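The Rowan Over the Door: speaker notes
Elton Folklore Evenings, June 25, 2026
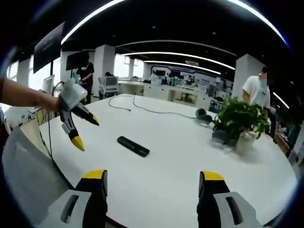
The white table, with two grippers and one bare forearm.

Start slowly. Wait for the latecomers and the urn.

Opening: my grandmother kept a rowan twig over the back door and thought superstition was for Catholics. Pause. If there are Catholics, smile at them.

The book. "The Rowan and the Ark", privately printed, 123 pages, no index, one fold-out map of Eden with Perthshire in it. My copy came from Virág, the second-hand place beside Wokside, and still smells faintly of black bean sauce. Hold it up. Don't pass it around. (January. Spine.)

The author signs himself "A Layman". Kai-wen Peng has a theory about who he was and will tell you at the break whether you ask or not.

His argument, as kindly as I can put it:
- Noah's ark had a rowan keel.
- The Druids knew this.
- The Druids didn't write it down, and he takes their silence as confirmation.
- He dates the whole business to around 3,000 years before his own birthday.

Read the paragraph on berries, p. 58. The little five-pointed star at the base of each berry is his best evidence. It is a real star, you can check with a hand lens. What he hangs from it is another matter. Don't do the voice.

Then the proper stuff. Crosses of two rowan twigs tied with red thread, byres, churns, cows' tails. Scottish settlers brought the habit to Canada and made do with our native mountain ash, a different species that seems to have had no complaints from the cows.

Morenike Briggs found a twig cross inside a wall while renovating. Ask her to stand if she's here. She thinks it was protective. Her contractor thinks it was kindling. I lean toward Morenike, but I wasn't paying for the drywall.

Skip the Norse section if we're past 28 minutes. Thor, river, tree, grabs it, gets out. Done.

Zoltán Dudás will ask about hawthorn. Answer: different tree, different talk, see Lụa Vũ.

Last slide is the grandmother's door. The twig's still up. New owners painted over it, same colour as the trim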